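How do I get gray smudges off a matte white tabletop?

Asked in Cleaning & Care, July

I have a matte white table I use for unpacking and sorting small stuff, mostly boxed electronics that come in and go back out. It has picked up faint gray smudges all over, plus one small brownish mark near the right edge. Dish soap and a microfiber cloth got rid of the dust but the smudges are still there. The table is a Tunstall, 183 cm long, and the care card only says "wipe clean."

My guess is the gray comes from dragging black boxes across it. The one in the picture is a small RealSense box, and most of what I handle is that size or a bit bigger. 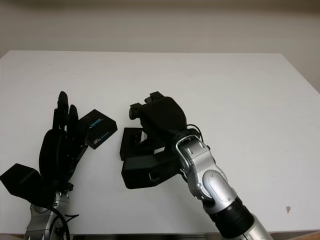
Kiyoshi Yokoyama: Is the finish painted or laminate? That changes what you can use on it. Painted tops don't take scrubbing well.

It's laminate according to the order page. I'd like to avoid making shiny spots, which I did to my last table with a melamine sponge.

2 answers

Yae Tsuji
5 found this helpful

Rubbing alcohol, the 70 percent kind, on a white cotton cloth. Try it under the edge first. Wipe in one direction and turn the cloth often or you just move the gray around. Work on one section at a time and go over it with a damp cloth afterward, then dry it.

For the brown mark, make a paste of baking soda and water, put it on with a finger, leave it 15 minutes and wipe it off without pressing. If it's still there, do it again the next day. If it doesn't change at all after that it may be a chip or a burn, and cleaning won't help.

Skip the melamine sponge. It is a very fine abrasive and it will polish a matte top. Same goes for powder cleansers. I'd also put down a desk mat where you do the unpacking. I have had one on mine for over 5 years and the part underneath looks new.

wipedown1239
0 found this helpful

Pencil eraser worked for me, a white one. Didn't try it on anything brown. Lift the boxes instead of sliding them.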